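Packaging Automation, Unit 6: Reading a Vendor's Offer
Course handout, Trilldale Technical Institute
Friday, October 16, 2026

Before class, read the Girkomo offer sheet in your packet. Girkomo sells a pick-and-pack kit called Drarkex, and you will write a short review of it as if your own shop were thinking of buying. Hauksdóttir, the integrator named on page 2 of the offer, handles setup and service.

What the offer covers

The kit comes with an arm, a mounting plate, a two-finger gripper and a wrist camera. Suction tooling is quoted separately. So is guarding, and you should ask about it early. The price includes 4 days of on-site setup. Training for a second shift is extra.

The sheet gives a rate of 400 picks per hour for cartons and bottles of mixed size. Treat this as a best case. It assumes that items arrive upright or flat, in a shallow tray, with space for the fingers on both sides.

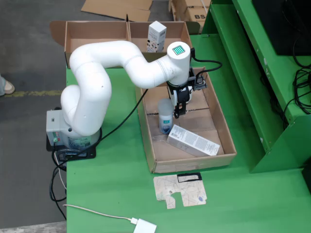
Reach is listed as 900 mm. Measure from the center of the base, and remember that the gripper needs height as well as distance. A tray with low walls leaves more room for the wrist than a deep carton does. If your stock arrives in deep cartons, someone has to cut them down or move the goods over first, and that labor belongs in your cost table.

Fingers or suction

Fingers work well on bottles and on rigid boxes standing up. A thin package lying flat is harder, and the fingers may push it along the cardboard before they close. Suction does better on flat, smooth faces and worse on crushed or loosely wrapped ones. The July revision of the offer lists both tools but gives a pick rate only for the fingers — note this in your review.

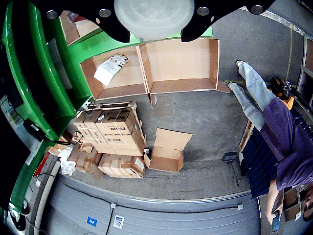

Small printed package in an opened carton, with bracket and a round suction cup or dome overhead.

Floor space

The offer shows the arm and its table but leaves out the cartons waiting to be opened, the empties, and the pallet jack. Draw these in. Keep walking routes clear of the reach circle.

For next time

Complete worksheet 151. List every item the offer leaves out, with a cost or a question for the vendor beside each one. Two pages at most, typed.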